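Stakley Zostonari 4 prints blank label rows after driver update

Posted in Printers and scanners

Anjana Matubbar

I have a Zostonari 4 label printer on a Windows PC, connected by USB. It worked fine until August, when I let it install the newer driver from the Stakley download page. Now it prints one label, feeds two blank ones, then prints the next. I do a run of 300 labels at a time, so I'm getting through a lot of stock. A full roll is 1,000.

I have tried turning it off and on, a different cable, and cleaning the gap sensor. The self-test you get by holding the feed button comes out normal, with no blanks. I removed the printer in Windows and added it again, and it came back with the same driver and the same fault. Is there a way to go back to the old one?

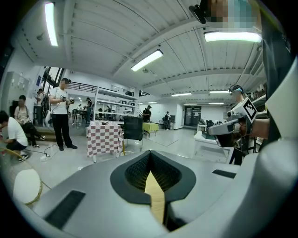 Trygve Lindqvist replied that the printer itself is probably all right if the self-test is clean, and that Windows keeps a copy of the driver after you remove the printer. That would be why it came back the same. The steps he gave:

Unplug the USB cable.
Press the Windows key and R, type printui /s /t2 and press Enter.
Pick the Zostonari entry on the Drivers tab, click Remove, and choose to remove driver and driver package.
If it says the driver is in use, restart the Print Spooler service and try again straight away.
Restart the PC, run the older setup file, and plug the cable in only when the setup asks for it.

He added that the older file is still on the Stakley site, under Previous versions at the bottom of the page. Check the page size afterwards. The newer driver sets it to a longer label than the one you have loaded, and that alone will give you blanks.

tveit

Same thing happened to me. Just bought a Drastden in the end.

Anjana Matubbar

Thanks Trygve. I had to restart the spooler before it would let me remove the package, but the old driver is on now. The page size was wrong as well, it was set to twice the length of my labels. Did 300 this afternoon with no blanks. I've switched off the update check in the Stakley program for now.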